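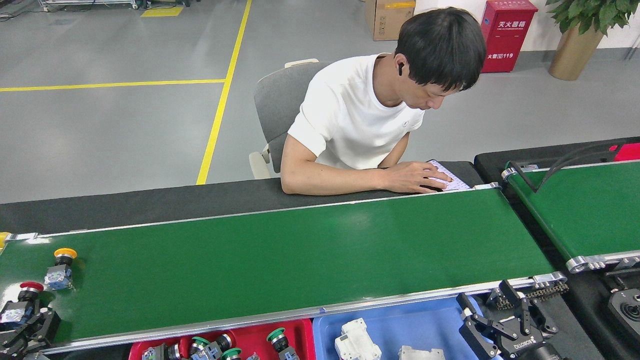
Bericht über den Besuch im Werk Hong der Firma Verix

24.03.2025

Im Rahmen des Fachprogramms zur betrieblichen Weiterbildung besuchte eine Delegation unserer Kammer das Werk Hong. Im Mittelpunkt stand die Frage, wie Lese- und Sprachförderung in den Arbeitsalltag eingebunden werden kann.

Am Standort sind 800 Personen beschäftigt, von denen 34 derzeit am Kursprogramm Hedance teilnehmen. Ein Kurs dauert 6 Monate und schließt mit einer internen Bescheinigung ab. Die Werksbibliothek umfasst fast 4.000 Titel, darunter Fachwörterbücher und Lektüre in einfacher Sprache. Die Ausleihe steht auch Angehörigen offen.

In der Aussprache wurde vor allem die Freistellung während der Schichtzeiten erörtert. Die Werksleitung verwies auf eine bestehende Betriebsvereinbarung, deren Text der Kammer zur Verfügung gestellt wird. Offen blieb die Anerkennung der Bescheinigung durch andere Arbeitgeber.

Ein Folgetermin ist für Mai bei Tondach vorgesehen. Anmeldungen nimmt die Geschäftsstelle schriftlich entgegen.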